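潜水套餐包住宿到底划不划算？Pliltia 那边有人住过吗

楼主：盐水泡面
打算二月去 Pliltia 潜水，看中 Juscombe 潜店的套餐，五晚住宿加 11 潜，报价 700 美元，说是含机场接送和快艇。我对“全包”两个字一向不太信，想听听去过的人怎么说。先放几张房间的图。

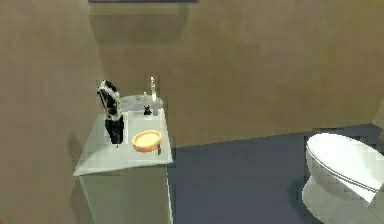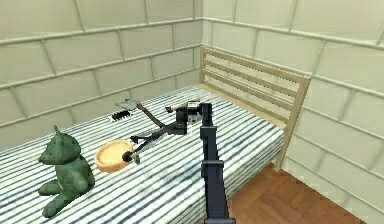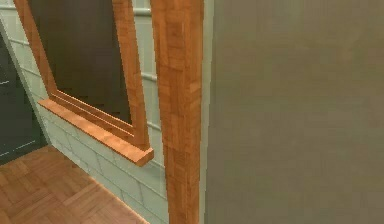

图：卫生间、单人床、墙板和木立柱，均为效果图

2楼：慢吞吞的海兔
你先问清楚 700 含不含装备租赁，我前年问过他们，BCD 和调节器是另算的，电脑表也另算。客服第一遍回答“基本都含”，追问两次才把价目表发过来。

3楼：Narkport老油条
我住过，没楼上说的那么玄。装备费确实另算，但价目表就贴在店里前台，谈不上藏着掖着。接送准时，快艇从 Narkport 码头走，早上 7 点半那班浪小一点。导潜带得挺细，我那组四个人一个导潜。

4楼：盐水泡面（楼主）
回3楼：四个人一组是一直四个人，还是刚好淡季人少？他们网页上写的是“小组潜水”，没写上限。这种写法我见多了。

5楼：Narkport老油条
我去的时候是淡季，旺季不敢保证。你让他们邮件里写明人数，写了就好办。

6楼：减压停留三分钟
泼个冷水。单独订的话，我当时在 Edwards 潜店两潜一天是 37 美元一潜，11 潜就是 407，剩下 293 摊到五晚加接送，楼主自己掂量。要是你对住没要求，码头后面那条街的民宿便宜得多，走路就能到店。套餐最大的问题是潜次用不完不退，碰上大风停两天船，钱就打水漂了。

7楼：慢吞吞的海兔
同意6楼。停船怎么算一定要问。有的店换成岸潜充数，岸潜也算一潜，能见度差得要命。

8楼：Narkport老油条
岸潜那个说法我不认同。房子下面那片礁石我下过两次，海兔和虾都不少，拍微距的专门去那儿。能见度差是真的，可你拍微距要那么好的能见度干嘛。另外6楼的 37 是哪年的价？Edwards 现在不可能还是这个数。

9楼：减压停留三分钟
三年前。涨了也正常，那套餐也涨了啊，我记得 Juscombe 当时同样的五晚是 600 不到。比例差不多。

10楼：阿宽不晕船
插一句，各位都在算钱，没人问保险？我朋友在那一带潜，耳朵出问题，店里说的“含保险”只管船上意外，减压舱和门诊都不管。自己买一份潜水险，别指望套餐里那个。

11楼：盐水泡面（楼主）
保险我自己有，谢谢提醒。刚才给 Juscombe 发了邮件，问了四件事：装备费、小组人数上限、停船退不退、岸潜算不算潜次。目前收到的是自动回复，外加一张“限时优惠”的海报，说今晚 12 点前付定金减 28，变成 672。看到这种倒计时我就更不想付了。

12楼：慢吞吞的海兔
前年我问的时候也是“今晚截止”，哈哈。

13楼：Narkport老油条
营销归营销，潜水本身没问题。别因为一张海报就不去了。

14楼：减压停留三分钟
没说不去，说的是别急着付。还有一件事，快艇限行李重量，超了现场收现金，带自己装备的人注意。我那次带了全套加相机壳，去程没人管，回程称了。

15楼：盐水泡面（楼主）
他们回邮件了。人数上限写的是“视情况安排”，停船“可改期，不退款”，岸潜算潜次。装备费每天另收，没给具体数字，让我到店再看。我再去问问 Edwards 现在什么价，问到了回来更新。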